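Gripper mask leaks onto the cloth in wrist camera view, grasp planner then picks points on the finger

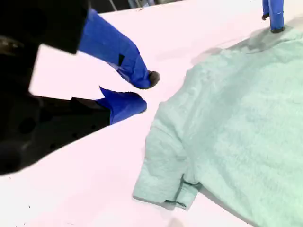 I'm working on the perception side of a two-arm folding setup and my garment segmentation is fine until the fingers get close to the cloth. We run a small segmentation model on the wrist camera, take the garment mask, find the hem and sleeve corners, and send the best corner to the planner as a grasp target. To get rid of the arm I render the gripper from joint states and subtract it from the mask. The render uses bare fingers from the CAD model, and as you can tell from the creases in the blue covering, the real ones have a bulkier and less regular outline. With a pale green shirt on a white table the cloth mask is mostly clean, but a thin strip along each finger survives the subtraction and sometimes gets joined to the shirt. Out of 489 logged frames with the gripper near the fabric, 8 gave a target on the finger itself. Dilating the rendered mask helps, but then I lose the edge of the sleeve when the fingertip is right over it. Is there a better way to do this without retraining?

Posted by Meriem Ashour, Monday, August 26, 2024
Tags: segmentation, self-filter, grasp planning

Anas Ezzat

Increase the dilation. We use 4 pixels on the Benstead cell and it works.

Muchen Lei

I would stop relying on the render alone. Your fingers are a strong blue and the shirt isn't, so use color as a second test. Convert to HSV, threshold on hue and saturation, and only run that test inside a wide band around the rendered gripper. The band keeps you from throwing out blue things elsewhere on the table. Then the final gripper mask is the tight render plus any blue pixels in the band, and you don't need much dilation.

Two problems to expect. The fingertip pads are black, so the color test misses them. Keep the render for those and measure the real pad so the model matches. Also, glossy blue will give you highlights with low saturation. A small morphological close on the blue mask fills most of them.

This breaks down when you get a blue garment. We had that on the Restine project and ended up turning the color test off whenever the median hue of the cloth mask was too close to the finger hue.

Check your timestamps too. If the joint states lag the image, the render will be shifted whenever the gripper is opening or closing, and no mask trick fixes that. Log both and compare before you tune anything.

Albane Marchal

Agree with the color band. I'd also add a check in the planner: reject any target within a few millimeters of the finger model in 3D and take the next best corner. It's a few lines and it catches whatever the mask lets through. You still want to fix the mask, but the arm won't try to grab itself in the meantime.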